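**Meeting rooms at Cedero House: changes from October**

The four small rooms on the Clovon side are moving to the same booking system as the rest of the building. If you have a regular slot, it has been carried over and there is nothing you need to do. Anyone who books now and then will need to set up a login at the front desk first.

Bookings can be made up to 74 days ahead. The longest single booking is still half a day. If your meeting is cancelled, please release the room, even at short notice. There were 237 bookings last quarter where the room was never used, and tenants on the Unedis floors have been turned away as a result.

Tables in the rooms stay as they are, grey wood with slots let into the top. Tissues and whiteboard pens are topped up in the evening. Please take cups back to the kitchen yourselves.

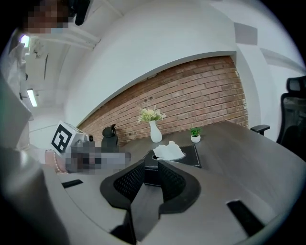

### Charges

The first 2 hours each week are free for every tenant. After that the usual hourly rate applies and goes on your monthly bill. Rates have not changed.

### The Jiang Room

The large room on the ground floor is closed for new carpet until the end of the month. Bookings already made have been moved to the first floor and you should have had an email. If you haven't, ring the desk on extension 500 before 4 pm.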